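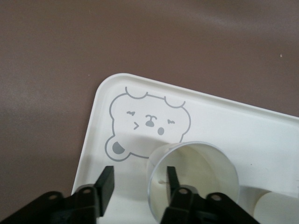

Bonjour Ingeborg,

Comme promis, voici où en est l'atelier cuisine des familles depuis notre point de janvier. Je fais court, enfin j'essaie !

Côté fréquentation, on est plutôt contents : 176 inscriptions depuis le début de l'année, dont 106 personnes qui n'étaient jamais venues chez nous. Murali Salian anime toujours les séances du matin et il a lancé un cycle sur les légumes secs qui marche très fort (sa soupe de lentilles au citron vert est devenue un petit tube dans le quartier). Les séances du soir, par contre, peinent à se remplir. Je pense qu'on commence trop tôt pour ceux qui travaillent, alors on va décaler d'une demi-heure et on verra bien.

Côté sous, il nous reste 1822 euros sur l'enveloppe Bodbridge. Les courses nous ont coûté plus cher que prévu, surtout les fruits, et le remplacement du four n'était pas au budget - je t'envoie la facture de Harms à part. Şengül Oral a négocié des paniers d'invendus avec deux maraîchers du marché, ça devrait nous soulager dès le mois prochain.
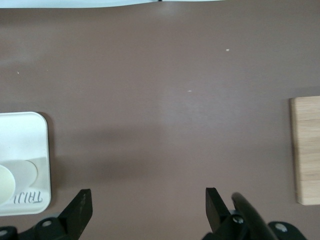
Un coin de table, atelier des familles.

Le livret de recettes avance aussi. On en a 20 de relues, les autres attendent les quantités (Lorcan cuisine à l'œil, il faut tout repeser derrière lui !). La maquette est entre les mains d'Adi Hidayat et j'espère t'envoyer un premier jet avant l'été.

Il me faudrait ton accord sur deux choses : le changement d'horaire du soir, et la possibilité de basculer le reste de la ligne « déplacements » vers l'alimentation. Un simple mail me suffit.

À bientôt, et passe goûter quand tu veux !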